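3. Methods

3.1 Setting and patients

The study took place in the spinal unit at Zostadham, which takes referrals from the district hospitals at Flendside and Biwott. All adults listed for a one- or two-level lumbar decompression were eligible if they could walk at least ten metres unaided before surgery. We left out patients with a spinal tumour, an active infection, a fracture less than three months old, or a previous fusion at the same level. Patients who could not wear a lumbar brace for skin reasons were also left out.

Of the 236 patients listed during the recruitment period, 200 agreed to take part and gave written consent. The remaining 36 either declined or had their surgery moved to another hospital. Recruitment closed in May. Age, sex, smoking status, body mass index and length of symptoms were taken from the clinic notes at the time of listing. Where the clinic letter and the nursing record disagreed on length of symptoms, the clinic letter was used.

3.2 Surgery and ward care

Surgery was carried out by one of four consultants using a midline approach with the patient prone. The choice between microscope and loupes was left to the surgeon. Drains were used only if there was oozing at closure. Patients were helped to stand on the evening of surgery if they came back to the ward before 4 pm, and otherwise the next morning.

Pain relief followed the standard ward chart. No changes were made to it for the study, and physiotherapists were not told what the brace readings showed until the patient had gone home.

3.3 The brace sensor

Each patient was given a soft lumbar brace with a Stekison posture sensor in a pocket at the back, level with the waist. The sensor records the forward tilt of the trunk 16 times a second and stores a one-minute average. Patients wore the brace during waking hours for the first 2 weeks and took it off to wash and to sleep. They were asked not to change how they moved on account of it. Circuit boards of various kinds are used in electronic equipment (Figure 2).

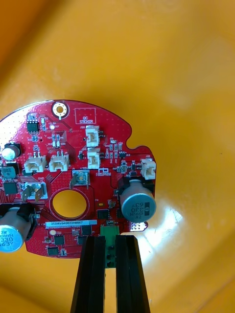

Figure 2. Red printed circuit board with a green terminal block at its lower edge.

Before each brace was handed out, the sensor was laid flat on a bench and then stood upright against a square, and the two readings were noted. A sensor that was more than two degrees out in either position was swapped for another. The same check was repeated when the brace came back. If the second check failed, the readings from that patient were kept but marked, and the main analysis was run both with and without them.

Time spent bent forward was defined as any minute with an average tilt of more than 30 degrees. We chose this limit before looking at the data. Minutes in which the sensor did not move at all for longer than half an hour were treated as time when the brace was not being worn. This rule will have wrongly removed some periods of quiet sitting, and we return to the point in Section 5.

3.4 Outcome measures

The main outcome was the Oswestry Disability Index at six weeks. Secondary outcomes were leg pain and back pain on a ten-point scale, wound problems needing a visit to a nurse or doctor, and return to normal daily tasks as judged by the patient. Forms were filled in at the clinic where possible. Patients who missed the appointment were telephoned by Ilona Pálfi, who read out the questions in the printed order and did not have access to the sensor data.

Wound problems were taken from the clinic notes and from the patient's own account. A problem reported by the patient but missing from the notes was counted if a dressing had been changed or an antibiotic prescribed.

3.5 Analysis

The daily time spent bent forward was averaged over all days with at least six hours of wear. Patients with fewer than five such days were left out of the main analysis but are included in the baseline table. The link between bending time and the six-week disability score was tested with linear regression, with age, sex, body mass index, number of levels and baseline score entered together. Missing baseline values were filled in by multiple imputation. Missing outcome values were not.

The analysis plan was written by Ferenc Vida and lodged with the hospital research office before the data were opened. One change was made afterwards: smoking status was added as a further variable at the request of the office's statistician. Results with and without it are given in Section 4.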